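Castenex Steward app review: six weeks of grievances on my phone

I've been a shop steward at the Adley warehouse in Istport for four years, and for most of that time my filing system was a shoebox. So when our local bought a year of Castenex Steward and asked a few of us to try it out, I put my hand up before anybody finished the sentence.

First, what it does. You type in a grievance (or talk it in, which I do from my car), pick the contract article, add names and dates, and it starts a countdown to the next deadline. Our contract gives us ten working days for step one, and I have blown that deadline exactly once and still feel sick about it. The app bugged me at day five, day eight and then every morning. I love that!

The contract search is the best part. We have a fat agreement with side letters going back years, and I can type "forced overtime" standing next to a supervisor and have the language up before he's done telling me it isn't in there. It handled our 1,334 members without slowing down, and the sales page says it's good for up to 2,000 on the plan we have.

Now the gripes. The member list import was a mess. Ours has accents in plenty of last names, and every Manríquez came through as Manr?quez. I fixed them by hand over two evenings with a pot of coffee. Support wrote back quickly, very polite, and told me to save the spreadsheet a different way, which worked fine – after I'd already done it.

Offline mode is also weak. There's no signal at the back of our building, and twice my notes sat there saying "pending" until I walked out to the parking lot. Heriberto Trujillo, the night shift steward, lost half a page of witness notes that way and went straight back to paper. I can't really blame him.

The newest thing is topic folders, where you keep reading and pictures together for bargaining. I've got one for pay, and one for heat, and the thumbnails load fast even on my old phone.

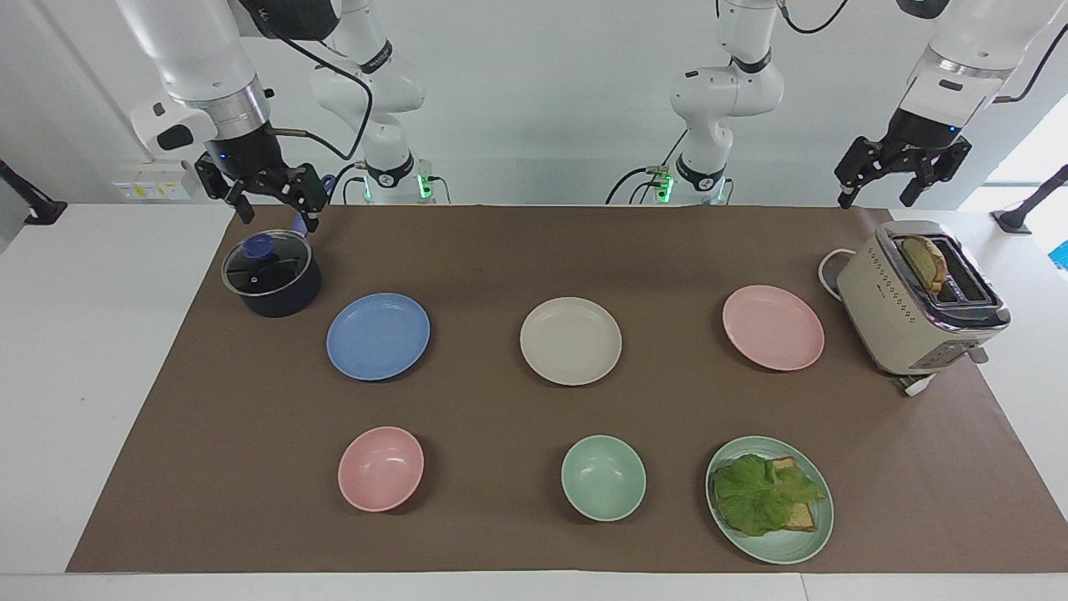
Two robot arms at a table with a pot, plates and a toaster.

Sharing a folder with the bargaining team takes two taps. Taking somebody off again took me ten minutes and a help article, so think before you add people.

Price: our local pays $1,930 for the year. The bigger plan is $3,966 and adds dues tracking, but we already have a bookkeeper who would fight me over that.

Would I renew? Yes, if they sort out the offline notes before our contract opens in May. Four stars from me, and the shoebox is staying in the trunk until then.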